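Fustley Adds Seating Cover to Its Wipe-Clean Table Covering Range

DRELTBRIDGE, September. Fustley, a supplier of household coverings, has extended its Osagie line of plastic tablecloths with a size cut for use over sofas and daybeds. The new size is 300 cm long and is sold in 3 check patterns, including green and white.

The cover is intended for households that serve fruit and sweets in the living room. It is laid over the back and seat in one piece, and a plate can be set directly on it. Small items such as dates or wrapped candy can be placed on the covering next to the plate. Armrests are left uncovered by the sheet and can be fitted with a separate fabric cover.

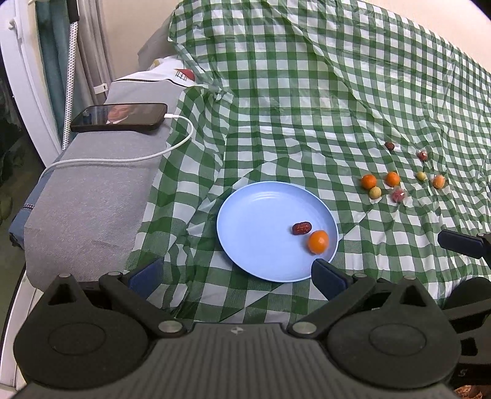 Fitting and Care

The sheet is supplied folded. Creases from packing relax after 6 hours at room temperature. Excess material at the seat can be gathered by hand or tucked behind the cushion. The surface is cleaned with a damp cloth and mild soap. It should not be ironed or machine washed.

"Customers were already using the table size on seating, and it was too short at the back," said Wanda Zawadzka, product manager at Fustley. "The added length covers the backrest and the full depth of the seat."

Availability

The Osagie seating size is listed under item number 457 and ships from the Dreltbridge warehouse. Retail distribution is handled by Rilix. Trade inquiries and sample requests should be addressed to Danuta Sobczak, Fustley sales office.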